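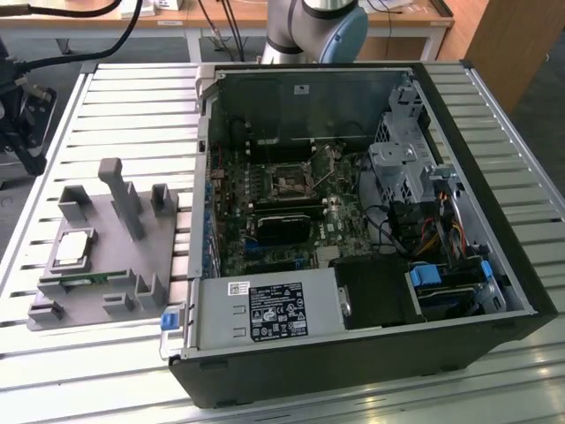
A desktop computer tower lying on its side with the side panel removed

Case burping is a home remedy for noisy or overheating desktop computers, in which the side panel is taken off for a short time each day. The name is first recorded on the Skurnetti message board, where a user called Vidar Nyberg claimed it would double the life of a machine. He gave no measurements.

Supporters say the habit lets out "stale" heat. There is little to back this up. Oda Lindholm ran 8 office machines for 479 days, half of them burped, and found no difference in failures – though so small a trial could hardly have found one. Her write-up, last revised in March 2021, also notes more dust in the opened cases.

The retailer Björklund sold a hinged panel, the Gosside, for the purpose. Its claim of 1000 satisfied buyers has never been checked.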